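Handling Robots in Practice
Unit 4: Choosing and comparing grippers for disassembly work
Notes by Zeyu Yin

Before you read

These notes go together with the lab session. Please read them before you come, and bring them with you on paper, as we write in the margins. The version is from Sep 4, 2021. If you have an older copy from August, throw it away, the part on closing force has changed.

In Unit 3 we compared two arms with the same gripper. Now we do the opposite. The arm stays the same during one test series and the gripper is changed. It is important that you don't change anything else, also not the speed, even if you believe the other gripper could go faster.

4.1 Why a desktop computer

Many students ask why we do not use test cubes. Cubes are good for calibration and we used them enough. A computer gives different kinds of contact in a small space: flat metal, thin plastic, soft cable, and parts which sit close to a wall. A gripper which is excellent on cubes can be very weak when the fingers have no room to open.

The tower lies on its side with the side panel removed, so that the arm works from above. Gravity then helps you with seating a part and works against you with lifting it. Please think about this when you read papers where the case is standing. The numbers are not comparable.

4.2 The grippers in this unit

Gripper A is the Mungate parallel gripper with flat fingers. The stroke is large and the control is simple. You give a width and a force, and it goes there.

Gripper B is the Emlow gripper with narrow fingers. The stroke is smaller. It reaches into places where A cannot go, but the finger tips bend a little under load, and the position you read from the controller is then not the true position of the tip.

Both are driven from the same controller software, Citance. The command names are equal for both grippers, but the units are not! For A the force is given in newtons. For B it is a value without unit from 0 to 700. If you send 40 to both, A will close with a firm grip and B will almost not hold a sheet of paper. Every year one group loses an afternoon with this.

4.3 Where the difficulties are

Drive bays. The blue handles and latches are the best first targets. The color is easy to separate from the gray metal, so the camera part is not the problem. The problem is the angle of approach. A latch has to be moved in its own direction, and if the wrist is turned a few degrees wrong, the finger slides off. Teach the approach point by hand first, then let the camera correct it.

Cables. Do not start with them. A cable moves when you touch it, so the picture you took before the contact is no longer valid. Take a new picture after each contact, even if this makes the cycle longer. Also, pull on the connector and never on the wires.

Memory slots. They run close to the processor, and a wide finger needs free room at both sides. Draw the finger width on paper over the layout before you program anything. It sounds childish but it saves time.

Power supply. It is a large box with flat faces and looks easy. For this unit we only touch it, to check the height of the arm. We do not lift it, the payload is the topic of Unit 5.

4.4 The fixture plate

The gray plate stays at the left side of the case. It has a tall post and holder blocks of different shapes. You choose the block after the shape of the part, and you write the choice in your protocol. A part put into a wrong holder can still look fine to the camera, and then the next pick fails and you search for the mistake in the gripper.

Don't move the plate by hand between two runs. If it was pushed, also a very small amount, measure the reference point at the post again.

4.5 Procedure for one series

One series is 19 trials with the same target. Before the first trial, home the arm and check that no cable of the arm can reach the open case. After each failed trial write down the kind of failure with one of these words: missed, slipped, blocked, dropped. Do not write "bad grip", it can mean all of them.

If the controller stops with a force error, don't only reset it. Read the log first, the reset deletes it.

For the background of the force model see the script by Lü, chapter 4. The notation there is a bit different, his w is our opening width.

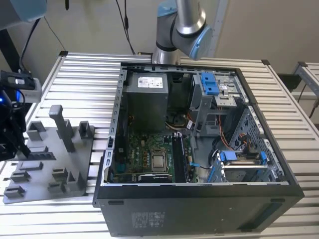
4.6 Questions for your protocol

Which failure word is most frequent for each gripper? Is it the same for handles and for latches?

Did the read position of gripper B agree with the camera? Give the difference in millimeters and say at which force value.

Would you change the finger shape, the approach angle or the speed first? Choose only one and explain with your own data.

Hand in the protocol together with the raw log files, one folder for each series.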